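Progress report, second period
Project: Predinov (learning to tidy a table from demonstrations)
Prepared by: Leonie Gilchrist, for Skirnell program office
Date: 2024-07-20

Where we are

Data collection is finished. We promised more than 3000 demonstrations and have 3756, which would be a better headline if we hadn't thrown out the first batch of labels and redone them. Riaan Chauke wrote the new labeling guide. It is shorter than the old one and people have been seen reading it.

The main question in the proposal was whether a policy trained on cluttered tables handles clutter better than one trained on tidy tables and then fine-tuned. We now have a first answer, and it is yes, by a margin that survived Ottar Tangen trying to make it go away. On the standard layout, each policy got 100 trials. The clutter-trained one picked the requested object on its first attempt noticeably more often, and its failures were duller: it tended to stop short, where the other one pushed things around with great confidence.

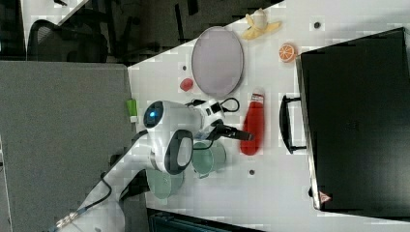
Bottles remain the hard case. A bottle on its side can roll, and a gripper that arrives slightly off center will help it do so. Cups are fine unless the handle points the wrong way. Toy fruit is easy, and we have stopped reporting fruit results separately after Yasuo Honda pointed out that they mostly served to raise our average.

What changed from the plan

We dropped the Tullenero simulator. Its bottles behaved beautifully and ours don't. The 2 months set aside for it went into wrist calibration, a dull job that fixed more failures than the last three model changes put together. The budget total is unchanged, though the line for "simulation licenses" now reads "cables."

Next period

Thaís Cavalcanti will run 50 further trials per policy with bottles only, using starting poses drawn at random in advance so that no one can be accused of placing them kindly. We will also test whether the result holds with objects the policy hasn't met. Early signs are mixed and I would like to leave it at that until the numbers are in.

One request: we would like to move the final demo from July to the end of the extension. The arm would be ready sooner. The write-up would not.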